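I've spent most of this month rewriting the handling rules for our pick cells at Drustthorpe, and a few people asked what goes into a document like that. Short thread. It's mostly small stuff.

The old rules ran to 8 pages and were copied from the Cadcombe site, where they only handle boxed goods. Boxes forgive a lot. We have pouches, cups, tubs and things in shrink film, so half of it didn't apply and the other half was too vague to check anyone against.

Rule one now: every item type has a grip sheet before it goes anywhere near a live cell. Which faces may be touched, which may not, maximum closing force, what the finger tips are covered with. If there's no sheet, it doesn't get picked. Friday afternoon requests included. 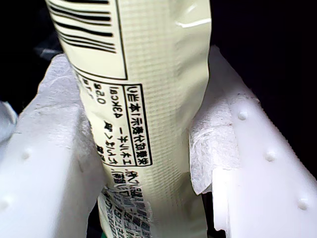 Grip sheets for film packs have a line for print. The fingers should close on the sides and leave the barcode facing out where a scanner can get at it, and the nutrition box should be readable too if the shape of the pack allows. With a soft pouch like this one the film bulges above the grip and narrows where it's squeezed, so the sheet also sets a stop position for the fingers as well as a force. Force alone isn't enough on a pack that gives.

Padding was the longest argument. The rule we ended up with is dull: padding is a consumable, it gets a number, and it's inspected at the start of each shift. Frayed edges get written down. Any flap that could come away means a change before the next pick, and the change goes in the log with the time.

We set a limit of 300 cycles per set of padding for anything with a film surface and 700 for rigid items. Those figures are ours, from our own wear checks. Please don't lift them for your site. Amegashie use a different tip material and their limits would make no sense here, same the other way round.

Rigid items get a different sheet. You can go inside an open cup with one finger and hold the wall between the two, and that's allowed, but the sheet must say so. It also has to say how far in the finger may go. Check the rim before gripping. A chip or a rough patch means the item goes to the reject tray and gets a note, whoever or whatever caused it. 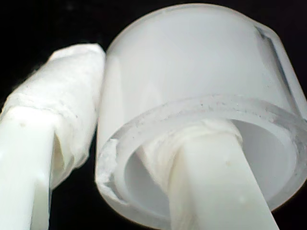 Bosach replied to ask whether an inside grip should be banned outright for anything that will hold food, with the outside wall as the only permitted contact.

We looked at that. For food contact items it is banned in the new version, unless the item is going to be washed afterwards and the sheet names the wash step. For everything else it stays, with clean padding fitted at the start of the batch. I'd have gone stricter but the outside grip slips on tapered cups and a drop is worse.

Last thing, sign-off. Each sheet needs 2 signatures, one from the person who wrote it and one from somebody who runs the cell. We had sheets before that had never been read by an operator and it showed.

Version goes live in December. I'll post the blank grip sheet once the layout is fixed, the force column is still too narrow to write in.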